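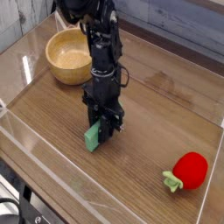 Figure 2. Mint green against black.

4.2 The trouble with pale green

Pale green caused more disagreement in our interviews than any other part of the colour chart, including the beiges, for which we had set aside an entire afternoon and a second pot of tea. English is usually credited with 11 basic colour words, and "green" is one of them, but few speakers seem content to leave it there once the shade lightens. The rectangular pad on the left-hand finger in Figure 2 would be "mint green" to the present author, who was raised in a house with a mint-green bathroom and regards the matter as closed. Set against so much black, it also looks paler than it might on a white wall, a familiar effect of contrast and one that paint shops do little to discourage.

Our 30 speakers, all resident in Poltdale, were shown the Galbraith set of 40 painted cards and asked to name each one aloud. They were told that there were no wrong answers. Several then corrected one another through the open door, and we have since bought a door closer. A single pale green card drew up to 2 names from the same speaker within one sitting, usually "mint" first and then, after a pause and a longer look, something borrowed from the kitchen or the hospital. Pistachio was popular. So was "toothpaste", which we coded as a food after some debate.

Moreira argues that such names are learned from goods and only later applied to the world at large. The present material gives him some support. Speakers who had recently decorated used longer names and used them with more confidence, and one gave the full title of a tin from the Oment range, complete with the word "whisper". Those who had never bought paint said "light green" and looked at us with pity.

We are less sure of his second claim, that shop names push out older ones. "Eau de nil" survives among our eldest speakers — three different spellings were offered, unasked — and it was applied to cards which younger members of the same family called mint. Both sides understood each other perfectly well at home. It was only in front of the tape recorder that they fell out, and the recordings from that session are transcribed with the interruptions left in.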